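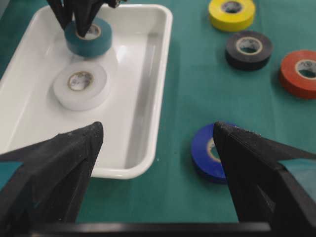
Sound and Electrics Workshop, Clulancombe Hall

Print this page | E-mail this page

Notebook, Monday

Continued with the hum. For those who were not here last week: the left side of the hall system hums when the mixing desk and the stage box are connected together, and it is quiet when they are not. The hum is low and steady and does not change with the volume faders. It does change when somebody switches on the lamp over the side stairs, but only a little.

I started at the amplifier end this time. Both inputs unplugged, no hum at all, so the Arnonitz amplifier is not guilty. I had written in this book that I suspected it and I take this back. Then I plugged in only the right line: quiet. Only the left line, with the desk not yet connected at the far end: quiet also. With the desk connected: hum.

The left line is the old one, 80 metres on the drum, of which we use perhaps half. It carries the number 849 on its tag. I unrolled it completely in the corridor and looked at it by hand, metre after metre. The outer jacket is fine except at one place near the desk end, where it has been squeezed flat, I think by a door. I opened the connector at this end. The screen was soldered to pin 1, as it should be, but there was also a short piece of wire from pin 1 to the metal shell. On the right line there is no such wire.

So the shell touches the frame of the desk case, the case stands on the metal riser, and the riser is earthed somewhere else than the amplifier. This makes the loop. I measured between the riser and the rack with everything disconnected and there is a small voltage, which wanders between two values and which I would not like to quote as a number with my cheap meter.

I removed the piece of wire, closed the connector again and tried. The hum is much less. It is not gone. With my ear at the loudspeaker I can still hear it, from the first row of chairs I can not. Theophilus Zakaria came up at 4 pm and listened from the balcony and said it was silent, but he was wearing his hat over his ears, so I asked him to do it once more.

Please, do not cure the rest by lifting the mains earth of the desk. I found an adaptor in the drawer where the earth pin was cut away. I have broken it in two and put it in the bin. The earth in the mains plug stays connected, always, also when it hums, also for five minutes.

Second thing, the flat place in the jacket. I measured the resistance between each conductor and the screen while bending the cable there, and the meter showed open circuit in all positions. So the inside is probably sound. I have wrapped it and marked the end of the cable again with coloured tape. The colours we have now: please keep to red for left and do not start a new system.

Third, the isolating transformer. We have one Athumani box, never used since it was bought. I put it in the left line between desk and amplifier, and then the hum was completely gone, even with the ear at the loudspeaker. But the bass sounded thinner to me. I am not sure if I imagined this. I played the same record with and without it, 3 times each, and on the last time I could not tell which was which.

I also tried with a 1,000 ohm resistor across the secondary, as the leaflet suggests for long lines, and heard no difference at all. Took it out again.

For now the box stays in the line. It sits behind the rack on the floor, which is not a good place - it should be screwed to the wood, away from the mains transformer of the amplifier. When I moved it close to that side, some hum came back.

To do before the Festside evening:
- screw down the box
- check the shell wire in all the other connectors, I have opened only two
- new lamp dimmer for the side stairs, or no dimmer
- write on the drum lid which end is the desk end
- return the long ladder

Related entries
Crackle in the wireless receiver, part two
How we coil cable here (please read)
Stage box: list of channels
Festside evening: what goes where

Comments (3)

Theophilus Zakaria: Without the hat, still silent. I went up also when the stairs lamp was on. There was something, but I think it was the radiator.

Midge: Was it me who put that wire in the connector? I re-made a few of them before the summer concert and copied an old one. Will check the ones in the blue crate.

PT: Thin bass with that box is possible if the desk output is very hot. Try turning the desk down and the amplifier up a bit and listen again.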